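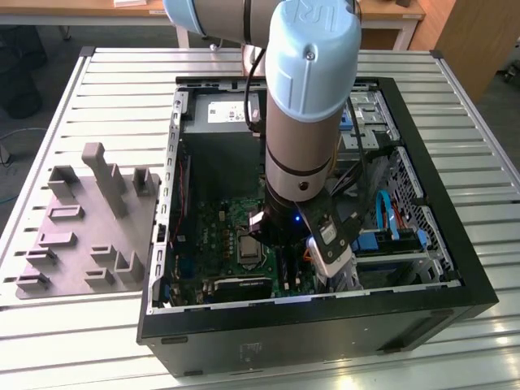
Spent most of today at the Losis open day and I have a lot of thoughts, so this is going to be a long one, sorry in advance. It's the place that takes in old office computers and pulls them apart for parts, and once a year they let regular people in to look at the robot side of it. I fix PCs for friends and neighbors, so I was way more excited than a grown adult should be. First station we stopped at had a black desktop tower lying on its side with the panel off, motherboard and drive cage all right there in the open, and the arm reaching down into it toward the right side of the board. There was a little blue LED glowing on the motherboard and I could not stop looking at it.

Backing up a little. You sign in at the front, you get a sticker with your name on it (mine was spelled wrong, fine) and they split you into groups by whatever time you picked. I was in the 10:30 with my friend Hye-jin, who builds tiny quiet computers for fun and had brought an actual written list of questions. Two pages!

Our guide was Mahnaz Kiani. She runs the teardown cell and she was great, very dry, no sales talk at all. Somebody asked her in the first five minutes if the robot was faster than a person and she just said "No." Then she waited. Then she said a good tech can strip the memory out of a tower while the arm is still making up its mind where the memory is.

So why do it? Her answer was that the techs hate the repetitive part. Clips, latches, the same stick of memory out of the same model of office machine all day long. They had one batch last winter of 1,039 towers, all from the same customer, all the same model. She said by the second week people were volunteering to clean the break room.

They call the whole system Melel. I asked what it stands for and it doesn't stand for anything, one of the engineers liked the sound of it. The arm itself is a regular UR one, you can see the letters right on the blue cap. The part they're proud of is what goes on the end, plus the software that decides how hard to squeeze.

About the fingertips. I expected something sleek and it's a chunky white and silver block on a black bracket. Pirmin Rainer designs the grippers and he had a whole shoebox of retired ones he let us pass around. Some were chewed up pretty bad! He said he's on version 40 and he only likes three of them. One in the box had a chip out of the corner from an argument with a heatsink (his words).

Also loved the gray 3D-printed plate next to the case, with all the little blocks and pockets on it. I took it for a parts tray and Hye-jin guessed calibration. Pirmin said we were both sort of right, which felt generous. They print a fresh one whenever they change which parts they're working on, and the latest took all night to print and then they found out one pocket was a hair too small. I have done exactly this with a bracket for my bike light so I felt very seen.

Things I learned about memory sticks today: the latches are way less consistent than you'd think. Same brand, same year, one pops open if you look at it and the next one needs a real shove. A person adjusts without thinking. The arm has to feel for it, and getting that right ate up most of their spring.

Cables are the other big headache. Mahnaz said a loose cable is the worst thing you can put in front of a robot, it's never in the same spot twice and it looks different every time you nudge it. For now a person moves the cables out of the way before the arm gets its turn. Hye-jin asked when they think the arm will do that part too and got a very long exhale for an answer.

They have a screen on the wall that keeps a running total of practice attempts for whatever task they're on. It said 2,935 when we got there. A kid in our group, maybe eight years old, asked what happens when it gets to three thousand and one of the engineers said they buy a cake. I believe him. There was a cake knife by the coffee machine.

Lunch was in the hallway. The sandwiches were fine, the lemon bars were excellent, I had two and wrapped one in a napkin for the train.

After lunch Fatemeh Hassanpour gave a short talk about where the parts go. Working memory and drives get tested and resold through a shop called Tanner, boards that don't pass get sent out for metals. She said nearly 177 machines come through on a normal day and a lot of them are perfectly good computers someone just got tired of. That part kind of bummed me out. If you have an old desktop in the closet, go turn it on, you might be surprised.

Only real gripe: too many people per group. If you were in the back you saw mostly shoulders. I'm short, so I worked my way to the front like I was at a concert. Notburga Ruchti at the front desk was collecting feedback on index cards and I wrote this down very politely, and asked for a step stool.

Oh, and for everybody who asked me earlier, yes, you can go too! They're doing one more in December, it's free, you just sign up for a slot. Get a morning one. Our group had room for questions and the afternoon people looked like they were being herded.

Hye-jin got through a page and a half of her list, by the way. Pirmin gave her his email for the rest. She has already written to him, from the train, while I was eating the lemon bar.

Last thing, a few of you want to know about the Bultulix demo, the one with the laptops. It wasn't running today, they were waiting on a part. Mahnaz thinks it'll be up for the next one and I already grabbed a 9:00 slot, so I'll report back.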